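In defence of the messy drawer

My grandmother in Kerkside kept a drawer that would not quite shut, and I have come to think it was the most useful thing in her house. It held string, candle ends, a key to a shed long since pulled down, and three pairs of scissors, of which one cut. We laughed at her for it, and then we went to her whenever we needed anything.

I mention it because the fashion these days runs so hard the other way. My friend Doina Delić paid £90 in August for a morning with a tidying adviser, who was by all accounts a lovely woman, and came away with little dividers for everything she owns – even the rubber bands. She is very happy with it and I am glad for her. But I did ask to borrow a fuse, and she had thrown them out.
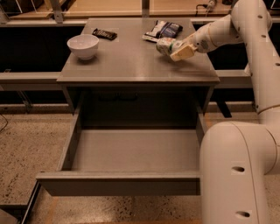
What bothers me, I suppose, is the notion that a thing must earn its place every single week. Plenty of what we need in life we need once in six years, at ten at night, with the lights off. A tidy home is a pleasure, and I would never say otherwise to anybody who has managed one, but a home also has to put up with the people in it, and people are forever halfway through something.

So I would ask for a bit of mercy. Clear the stairs, by all means, and do see to the fridge. Then leave one drawer alone, and let whoever lives with you put their odds and ends in it without a word said. Mine is in the hall, and it sticks – you have to lift it slightly as you pull.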